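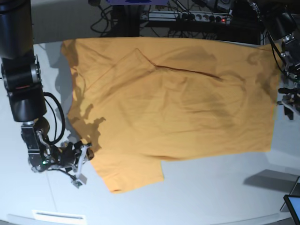

Orange T-shirt laid out on a white tabletop.

Serkivholm Procurement Records, version 8

Summary

This data set lists 1105 purchase records from the municipality of Serkivholm, each tied to a public audit finding. It was put together for people who work on text classification and on tools that flag odd payments in local government spending. Release date: February 1, 2020.

Contents

records.csv - one row per purchase order
findings.csv - one row per audit finding, with the text of the finding
links.csv - pairs of record ID and finding ID
codes.txt - list of finding codes and their short names

Of the purchase records, 980 have a supplier name that could be matched to the business register. The rest keep the name as typed on the order, and supplier_id is left blank.

Fields in records.csv

record_id: text, unique
order_date: year, month, day
office: name of the ordering office
supplier_name: as typed on the order
supplier_id: register number, may be blank
amount: local currency, tax included
method: open, limited or direct
approved_by: job title only

Source

Orders were copied from the paper ledgers of the Foltimthorpe audit office, which held them for Serkivholm until the two offices were split. Findings come from the printed annual reports. Pages were scanned, read by software, and then checked by hand. Amounts were typed twice by different people, and rows that did not agree were sent back to the ledger.

Supplier matching was done with Damano, a name matching script kept in the tools folder. The default cutoff is 60. Lower values bring in many false matches among family firms with the same surname.

Labels

A finding code says what the auditors wrote. It does not say that a crime took place. Code D (payment without delivery note) covers both lost paperwork and goods that never came, and the reports do not always tell them apart. Anyone using the labels to train a model should keep this in mind.

Known problems

Direct purchases are too common here compared with the full ledger, as auditors looked at them first. Two offices changed names during the period and appear under both. The Brito road contract was split over several orders and should be treated as one purchase in any count of suppliers.

Names of staff were removed. Supplier names were kept, as they are already in the printed reports.

Changes in this version

Fixed swapped month and day in older orders. Added the method column. Removed duplicate links.

License

Free to use and share with credit. Send corrections with the record ID and the ledger page.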